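Thursday, kurz nach 9, und ich stand mit einem viel zu heißen Kaffee vor dem falschen Eingang. Grava sitzt in einem ehemaligen Druckereigebäude, und wer dort zum Tag der offenen Tür will, muss hinten über den Hof, an den Fahrradständern vorbei und dann eine Eisentreppe hoch. Auf der Einladung stand das sogar, ich lese Einladungen nur nie zu Ende.

Oben gab es Namensschilder und eine Liste, in die man sich für die Führungen eintragen konnte. Ich hatte mich auf große Maschinen gefreut, ein bisschen Gezische, ein bisschen Hydraulik. Stattdessen wurde unsere Gruppe — 12 Leute, die meisten deutlich besser vorbereitet als ich — in einen abgedunkelten Raum voller Bildschirme geführt. Und ich gebe zu: Danach wollte ich gar nicht mehr weg.

## Üben, wo nichts kaputtgeht

Die Abteilung heißt intern Coken (was das bedeutet, konnte mir niemand sagen, angeblich der Name eines Brettspiels, das früher in der Teeküche lag). Hier werden Beispiele gesammelt, aus denen ein lernendes System sich abschaut, wie man Haushaltsdinge erledigt: eine Tür aufziehen, etwas vom Boden aufheben, es woanders wieder hinstellen. Ein großer Teil davon passiert in gerechneten Zimmern. Jemand steuert, der Rechner schreibt mit, und am Ende hat man eine Aufnahme mit Bildern, Bewegungen und einem Satz dazu, was eigentlich gemacht werden sollte.

Siu-fong Yau leitet das Team und hat uns den ersten Teil gezeigt. Sie redet schnell und gern, und sie hatte für jede Frage gleich zwei Antworten parat, eine für die Fachleute und eine für mich. Jedes Zimmer wird aus Bausteinen zusammengesetzt, erklärte sie, also Boden, Wand, Türen, Fenster, Gegenstände, und dann wird gewürfelt. Mal ist der Boden hell, mal dunkel, mal passt alles zusammen und mal sieht es aus wie eine Ferienwohnung, die seit drei Besitzern nicht zu Ende renoviert wurde. Ich fand ja die hässlichen am schönsten!

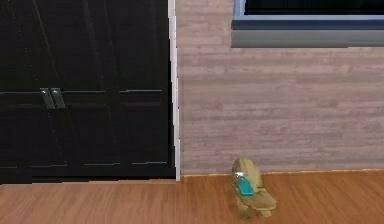

*Text: Wilfredo Baluyot · Besuch bei Grava, im August*

An diesem Zimmer sind wir ziemlich lange hängen geblieben. Schwarze Doppeltür, honigfarbener Holzboden, dazu eine Wand in so einem blassen Malventon, den ich meiner Schwester sofort ausreden würde. Und vor der Fußleiste ganz allein dieses kleine sandfarbene Ding mit dem türkisen Schildchen. Wir haben in der Gruppe heftig diskutiert, was das sein soll. Ein Spielzeug? Ein Tier auf einem Brett? Eine Frau neben mir war fest überzeugt, es sei ein Schuh. Siu-fong wollte es uns nicht verraten und meinte, wir sollten lieber aufschreiben, wie wir jemandem am Telefon sagen würden, welches Ding er holen soll.

Das war nämlich schon die erste Mitmachaufgabe, und ich habe sie komplett unterschätzt. Ich schrieb: „Hol das Ding da hinten.“ Klar, im Wohnzimmer meiner Eltern würde das reichen. Für eine Aufnahme, aus der etwas gelernt werden soll, ist das ziemlich dünn. Mein zweiter Versuch hieß dann „Heb den kleinen beigen Gegenstand an der Wand rechts von der schwarzen Tür auf“, und dafür gab es immerhin ein Nicken. Interessant fand ich, dass sie die schlampigen Sätze trotzdem behalten. Menschen reden eben so, sagte Siu-fong, und wer nur mit sauberen Anweisungen übt, steht beim ersten „gib mal her“ dumm da.

Über die Türgriffe haben sich zwei Herren aus der Gruppe fast in die Haare gekriegt. Die beiden sitzen ja ganz dicht beieinander, links und rechts vom Spalt, und die Frage war, ob man so eine Tür in einer Aufgabe einfach „die rechte Tür“ nennen darf, wenn der eine Flügel im Bild viel breiter erscheint als der andere. Ich hätte gesagt: natürlich. Der eine Herr sagte: auf keinen Fall, wenn man von der anderen Seite kommt, ist rechts links. Das ging so eine Weile. Siu-fong hat den Einwand notiert und dann freundlich auf die Uhr gezeigt.

## Selbst ans Steuer

Nebenan durften wir steuern. Das Programm dafür nennen sie Dela Peña, und es bedient sich — na ja, gewöhnungsbedürftig. Man hält einen Griff in der Hand, drückt mit dem Daumen für „zugreifen“ und bewegt sich durch das Zimmer, als hätte man sehr lange Arme und sehr wenig Gefühl darin. Meine erste Aufgabe war eine Schublade in einer Küche. Ich habe sie 2 Mal verfehlt, einmal die Arbeitsplatte gerammt und sie dann mit einem Schwung aufgerissen, für den man mich zu Hause rausgeworfen hätte.

Der junge Mann am Nachbarplatz, der mich betreute, nahm das gelassen. Der missglückte Anlauf wird nicht gleich gelöscht, er bekommt eine Markierung und kommt in einen eigenen Ordner. Für manche Auswertungen wollen sie genau sehen, wie es schiefging und ab wo sich der Mensch wieder gefangen hat. Von mir gibt es da jetzt sehr reichhaltiges Material.

Später am Vormittag hing am Wandbildschirm der Stand des Tages: 87 Aufnahmen. Ich hatte mit Tausenden gerechnet und das auch laut gesagt. Es geht aber eben nicht von allein, nach jeder Aufnahme schaut noch jemand drüber, ob Satz und Bewegung zusammenpassen. Diese Prüferei läuft über ein Werkzeug namens Clinine, und wer das einmal eine Viertelstunde gemacht hat, bekommt Respekt vor den Leuten, die es den ganzen Tag machen. Man sieht ein kurzes Stück, liest den Satz, klickt. Nächstes. Bei einem stand „Tür schließen“, und die Tür ging auf. Ich war so stolz, dass ich den Fehler gefunden hatte!

## Was man wissen sollte, wenn man hinwill

Anmelden muss man sich vorher, die Gruppen sind klein und schnell voll. Nehmt die Führung am Morgen, mittags wird es in dem dunklen Raum stickig. Wer zum Schwindel neigt, sollte beim Steuern lieber sitzen bleiben, mir war nach der Küche ein klein wenig flau. Die Brezeln waren gut, der Kaffee unten am Hof ist besser als der oben.

Auf dem Rückweg zur Straßenbahn habe ich noch einmal überlegt, was das sandfarbene Ding gewesen sein könnte. Ich tippe inzwischen auf eine Ente. Die Frau mit dem Schuh stand an derselben Haltestelle und war immer noch anderer Meinung.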